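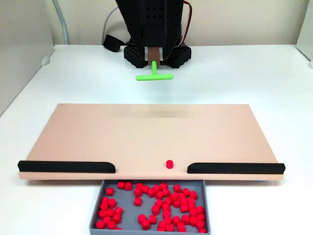
Minutes, fault review for the Reltari sweeping cell
Held at Utby, upstairs meeting room, December, 3 p.m.
Chair: Ľubica Štefanec
Present: cell operations, controls, quality, two from the Cullinane line by phone
Apologies: Curitdale site lead

1. Minutes of the last meeting

Accepted with one correction. Item 4 said the stall problem was "closed." Chair asked that it read "not seen again during the test period." Those are different claims and she would like the minutes to stop mixing them up.

2. What happened

Operations gave the account. The arm was working through its usual task, pushing red pegs over the board with the green T-tool and through the gap between the rails into the gray tray. During a long unattended run the wrist stopped following its commands. The arm kept moving for 20 seconds with the tool at the wrong angle and pressed the crossbar into the left rail. The stop button was pressed by hand. No one was hurt. One finger pad had to be replaced, and the rail was put back in line.

Chair asked why the software did not stop the arm. Controls said the load limit on the wrist was set to 600 in the config file and should have been 200. Chair asked 600 what. Controls said raw units from the servo. Chair asked whether anyone present could say what that means as a force at the tool tip. Controls could not.

Operations noted that the 600 figure came over from the Cullinane setup, where the tool is heavier. Cullinane disagreed and said their file has never had 600 in it. Left open until both files are on the table.

3. Cause

Controls put forward a short written report naming a "transient communication fault" as the root cause. Quality asked what evidence there was for that. The log shows missed replies from the wrist servo and then nothing. Quality's view is that this tells us the servo went quiet and says nothing on why. A loose plug, a chafed wire, a brownout and a bad servo would all look the same in that log.

Discussion of the servo cables. They are run in open loops outside the housing and are free to move with the wrist. Controls said this is normal for this type of arm. Chair said normal is not the same as fine, and asked if anyone had tugged on the connector after the fault. Nobody had before the arm was powered up again, so that chance is gone.

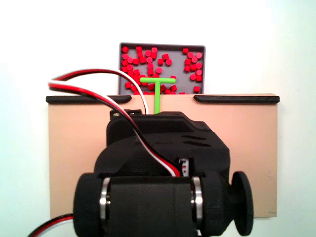 Operations said the cable has been run this way from the first day, with no complaints. Quality replied that there was no way to complain, as the fault counter is cleared at every restart. Controls confirmed this. The counter will be kept from now on.

The report was not accepted. Controls will rewrite it with the cause listed as unknown.

4. The grip on the tool

Raised by quality. The tool is held by a brown block clamped between the two finger pads. Nothing else keeps it there. If the fingers lose power, does the tool drop, or does the friction in the gears hold it? Operations believes it holds. Asked if this had been tested, operations said it had been seen to hold "a few times." Not counted as a test.

Chair asked for a proper power-off trial, with the tool over the board and again with it reaching out over the tray.

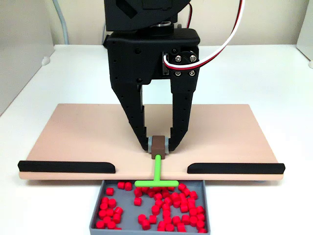 Cullinane suggested a pin through the block. Controls was against it, as a pinned tool can't slip free when it hits something, and slipping free may be what saved the rail from worse. Quality pointed out that the tool did not slip free during the fault. Controls said it might have. No agreement. To come back with the trial results.

5. Restart

Operations asked to go back to unattended runs with the limit at 200. Controls supported this and described the new limit as safe. Chair asked who had run the arm into anything at 200 to find out. No one had.

Decision: attended runs only, one person within reach of the stop button. Unattended running stays off until items 3 and 4 are dealt with. Operations asked that its objection be recorded. It is recorded.

6. Actions

Controls: rewrite the report. Send the Reltari config file, with its change history, to all present.
Cullinane: send their config file for comparison.
Controls: measure the push at the tool tip with the limit set to 200, in units people can read.
Operations: check every wrist connector with power off, write down what is found before touching anything else.
Quality: write and witness the power-off grip trial.
Ľubica Štefanec: ask Curitdale whether their arm has the same limit, and whether they have been clearing their counter too.

7. Any other business

Cullinane asked for the phone to be moved closer to the speakers next time. Agreed.

Meeting closed at 4:20 p.m. Next meeting when the trial results are in.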